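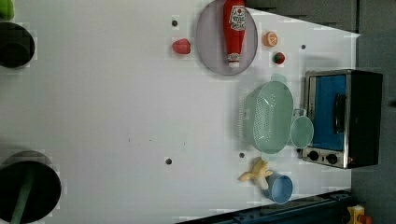 Filed under: Workshop notes / Tables and props

30 Nov 2024

Back on the white table after leaving it since the shelving job. Main thing today was sorting the play kitchen pieces and deciding what to do about the holes in the top.

Holes first. There are four of them in the white surface, small and round, and they show up dark against it. I had wanted to fill them before the Lomine order goes out. Tried a plug of the Losik filler on an offcut this morning and it dried slightly yellow and stood proud of the surface. Sanding it back took the matte off all round it. Not doing that on the real top. Either we find push-in caps that sit flush or we leave the holes alone. Hertta Hirvonen is for leaving them, on the grounds that the frame bolts through there if we ever want to move the rail. Left open for now.

Surface has some specks and smudges towards the middle. Cloth and plain water, no spray. The spray left a bloom on the last one that we were still wiping off in February.

Props. Set the group out on the right half and kept the left clear, so there is space to put things down as they are checked. Plate at the top with the ketchup bottle laid across it, fruit on both sides of it, mint green colander lower down. The plate is the lavender-grey one with the darker rim. I had it down in the stock book as plain white, so that entry is corrected.

Ketchup bottle: red, white cap, tomato on the label. The small print is hard to make out from any distance. If Brerora want labels that children can read across a table, the lettering needs to go up at least 2 sizes. Put that in the email to them.

Strawberries: the glossy one has a pinker look than the small one with the leafy top, which is a much deeper red. They will not pass as a pair. Suggest they go in separate sets, or ask Hämäläinen whether the deeper red can be had in the larger size. Half orange is fine, segments still clear on the cut face, though the orange itself is on the pale side.

Banana goes with the lower right things for the time being.

Colander: oval, plastic, small flat handle at one end. Needs a proper wash before it is packed, the holes are tiny and a dry brush does not get through them. Soak for 7 minutes in warm water with a drop of washing-up liquid, rinse, drain upside down on the rack.

To do:
- ask Hämäläinen about the red
- price flush caps, black and white
- email Brerora about the label
- wash colander
- new line in the stock book for the orange half, it was never entered

Filler offcut is on the windowsill with the date on the back if anyone wants to look at the colour.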